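Foro de Equipamiento y Automatización » Compras y presupuestos
Tema: Plan de adquisición para puesto de manipulación de sobremesa

adm_kerkutport
22 de junio de 2022
Estimados miembros: el laboratorio de Kerkutport debe remitir en noviembre su propuesta de inversión. Se contempla un brazo con pinza de dos dedos y una licencia del simulador Clorwood, presupuestada en 2501 euros. Solicitamos criterio sobre el orden de compra. Las tareas previstas consisten en la recogida de objetos domésticos de formas diversas. 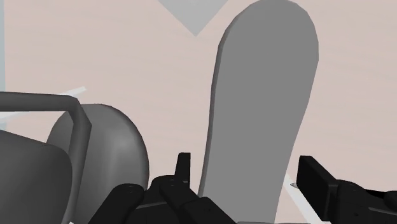

La partida de dedos de repuesto asciende a 1000 euros y podría aplazarse al ejercicio siguiente.

tecnica_Brerunau
No recomiendo aplazarla. En nuestro centro, los repuestos tardaron 33 días en llegar y el puesto permaneció detenido. Convendría, además, definir el catálogo de objetos antes de elegir la pinza. Un libro cerrado y un bolígrafo plantean exigencias de agarre muy distintas.

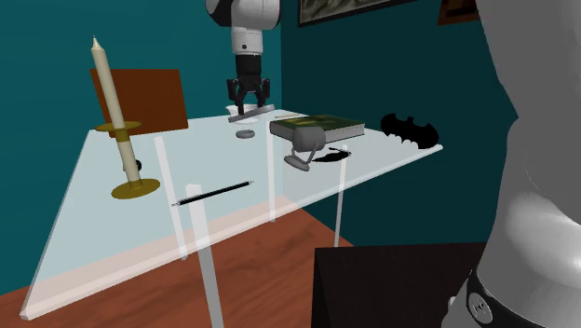

Respecto al proveedor, Matsuda admite el pago fraccionado, condición que debería constar en el pliego.

compras_sur29
Discrepo de la intervención anterior. La simulación permite validar el catálogo sin desgaste de material, por lo que la licencia ha de adquirirse primero y el brazo después.

tecnica_Brerunau
Respeto el argumento, si bien el contacto simulado con piezas delgadas no sustituye el ensayo físico. Mantengo mi recomendación.

adm_kerkutport
Agradecemos las aportaciones. Se solicitará oferta separada para la licencia y los repuestos.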